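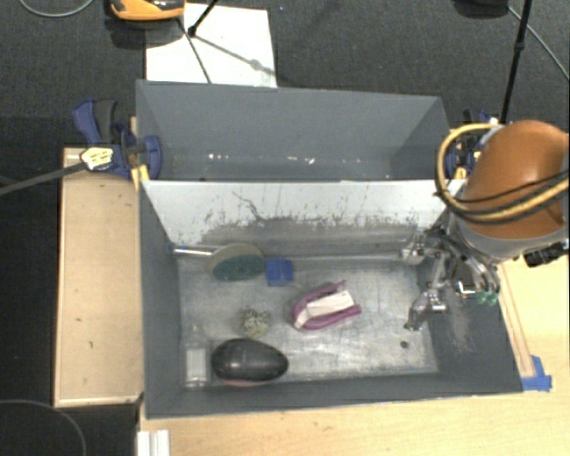 Bit-na Kong reckons the Rendus alert pager would have had her out of the hotel twenty minutes earlier, and that this alone justifies the price. She said so in reply to my first post on safety gear for freelance reporters, and a fair few readers agreed with her. I've now carried one through most of June and I'm still not convinced.

Review by Donnie Dalgleish
Reading time: 4 min

The Rendus is a clip-on panic button with its own SIM. Hold it down and it sends your position to 2 contacts you've nominated, then keeps sending until one of them enters a code. It costs $409, plus $29 a month for the monitoring desk. Freelancers pay that themselves, naturally. Staff at the bigger mastheads get theirs handed over with the vest and the helmet.

The button is good. It's stiff enough that I never set it off in a pocket, and I could find it by feel with gloves on. The clip is rubbish and let go of my belt getting out of a ute.

My real quarrel is with the claims. The brochure says "trusted in hostile environments" without naming one. I asked which newsrooms had used it, and where, and got a cheerful email back with a discount code in it. I asked what happens when the local network is switched off, as governments tend to do on the very days you'd want the thing. The answer was that the message queues until coverage returns. A queued message is no help to anyone sitting in the back of a police van.

Brusar makes a satellite version that gets round this. It's bulkier and a lot dearer, and you need a clear view of the sky, so it's no use in a cell either. I had it on loan for too short a time to say more.

Then there's the tracking. Rendus stores your movements for 20 days by default and the setting to shorten that is buried three menus down. Anyone protecting a source should change it before leaving the house. I'd want to know who can ask for those records and under whose law, and the privacy policy doesn't say.

For court rounds and rowdy protests at home, it's fine if somebody else is paying. For anything worse I'd put the money towards a hostile environment course and a mate who rings at set times and panics when you don't pick up.

14 comments
Share 37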